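Tusness hand controller, after 414 demonstrations

I bought the Tusness in May because I was fed up with teaching our arm by pendant. If you've ever jogged a robot along one axis at a time, tongue between your teeth, trying to get a fingertip down beside a small block without shoving it into the wall of the bin, you'll know what I mean! The Tusness is a grip you hold in one hand. You move, the arm moves, and it records the lot.

Setting it up took me an afternoon, mostly spent on the network settings (the manual is hopeless here, skip to the last page). After that it was lovely. There's a scaling dial that goes down to 5 per cent, so a great big sweep of your hand becomes a tiny nudge at the gripper, and I leave it turned low for anything near the floor of the bin.

My job for it is picking blocks, green ones and reddish-brown ones, lying at all sorts of angles in a grey metal bin with sloping sides. We run a KUKA, and the clamps on the bin are worth every penny.

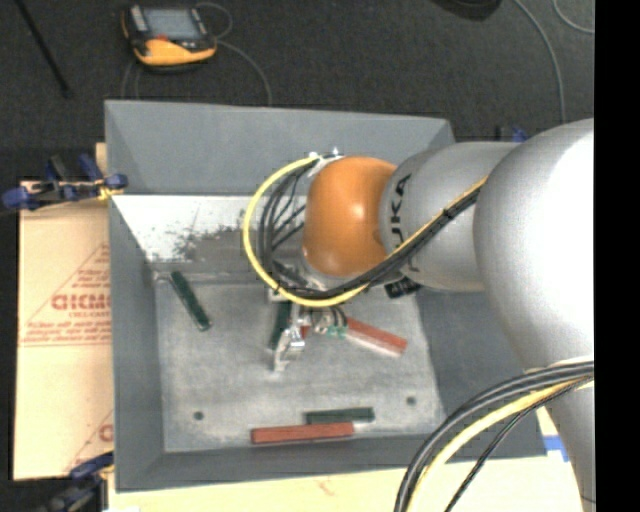 Belmiro Aguiar wrote to me after my first post and disagreed about the scaling. He keeps his at 50 per cent all the way through, reckons that going slowly teaches the robot to dither, and says he would sooner throw away a bad recording than save a timid one. I've tried it his way for a week and my runs did come out smoother, though I binned a lot more of them.

Now the grumbles. The grip is made for a bigger hand than mine and my thumb aches after an hour. The trigger has no feel to it whatsoever, so you're watching the fingers the whole time to know if you've closed them. And the software stops at 3,000 saved runs unless you pay for the Nolbridge add-on, which I think is a cheek at this price.

I'd still buy it again. If you can borrow one first, do, and try the trigger before anything else.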